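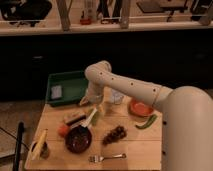
Come and teach our robot arm to tidy a kitchen table (paid, part-time)

Hello! I'm Tineke Bakker and I look after demonstration gathering at Pandier. We're looking for 4 people to join us from April, and I'd love it if one of them was you, or your neighbour, or that cousin who is oddly good at claw machines.

What we do is fairly easy to explain. We have a white arm with a gripper on the end, a wooden table and several crates of stuff: pans, plates, cups, forks, tomatoes, chillies, grapes. You sit at the controls and move the arm through a small job, such as picking up the tomato and putting it in the green tray, and we record the whole thing. Then you do it again with everything shuffled about. The recordings go to Igor Mikuš, who trains the model on them, and a while later the arm has a go by itself and we all stand there willing it on.

We've got 472 good recordings so far for the current set of tasks, which is called Jingate (please don't ask, it was named before I came). We need a lot more, and from more hands. Eustaquio and I have done most of them between us and the arm has started to move like the two of us — he goes in fast and straight, I dither over the top of things for ages. Igor wants a proper mixture, so if you have your own way of going about it, lovely, keep it.

What a shift looks like

Shifts run from 9.30 to 1.30 or from 2 to 6. You'd do two or three a week, whichever suits, and we fix the rota a fortnight ahead. On a decent shift people manage around 50 recordings. Your first few will be well short of that and that's fine, I got nine on my first go and dropped a fork in most of them.

Between recordings you lay the table again from a card. The card says which things go out and roughly where, and the rest is up to you. Crowded tables are good. So are awkward ones, with a pan handle pointing the wrong way or a plate half in the way of something else. You also type one line saying what you did, in ordinary words: "put the chilli on the orange plate", that sort of thing. Failed grabs get kept too, with a tick in a different box, so please don't delete anything because you're embarrassed by it!

Who we'd like

You don't need a degree and you don't need to have touched a robot before. Dayana Meléndez, who does our afternoons, came to us from a florist's and she has the steadiest hands in the building. You do need to be patient with repetition, because there's a great deal of it, and you should be all right sitting for stretches of 50 minutes or so before a break. Reasonable eyesight for judging depth, with glasses or lenses if you wear them. Left-handers very welcome, we're short of you.

If you can't sit at the standard controls, tell me and we'll see what we can set up. We have a second, lower desk and a foot pedal that works for some of the functions.

Pay and practical bits

It's paid by the hour, at the same rate whether your recordings go well or not. Training is your first two shifts and those are paid as well. The contract is for three months, with a fair chance of more if the next lot of tasks gets the go-ahead — drawers and cupboards, if you're curious. We're on the ground floor of the Cervantes building, round the side, with bike racks and a kettle.

How to apply

Send me a few lines about yourself and which shifts you could do. A CV is fine but I'm happy without one. I'll ring everybody who writes, and then you come in for an hour to try the arm and see whether you like it. Tonantzin Barrera will show you the ropes on the day, and she'll answer anything about contracts too.

Recent vacancies
Data checker, evenings (Pandier)
Workshop technician, gripper repairs (Hemach)
Call for participants: folding towels, second round
Front desk cover, Cervantes building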